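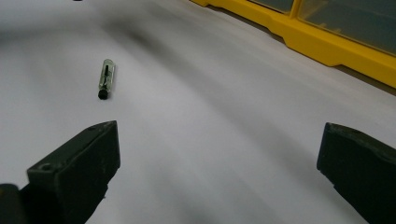

Chapter 7
When Part of the Job Moves to a Machine

Beltico sorts and packs small glass parts for repair shops. When Ans Nijs started there, 59 people worked on the sorting floor, and every part was picked up by hand. A good sorter could handle up to 225 parts an hour and still notice the one with a bad cap.

In February the firm put in two robot arms at the end of the main bench. Before the arms could do anything useful, people had to show them how. Nijs and Teun Van Loon spent their mornings picking up parts with a hand-held gripper, setting them down, and picking them up again. The arms were then trained on those recordings.

Nobody was laid off that year, but the work changed. Van Loon, who had sorted for most of his adult life, now clears jams and decides which parts the arms should leave alone. Nijs trains new staff. Her pay grade stayed the same for months while her duties grew, and she raised this with her supervisor, Hendrik Verbeke. He agreed that the old job description no longer fit – but he had no new one to offer.

Cases like this one come up often in the study of work. A machine rarely takes over a whole job at once. It takes over certain tasks, and the tasks left behind are divided up again, sometimes by plan and sometimes by habit.

In this chapter you will learn to:
Tell the difference between a job and a task
Describe how workers' knowledge is passed to a machine
Explain why pay and job titles may lag behind changes in the work

Key terms: task, job description, demonstration, retraining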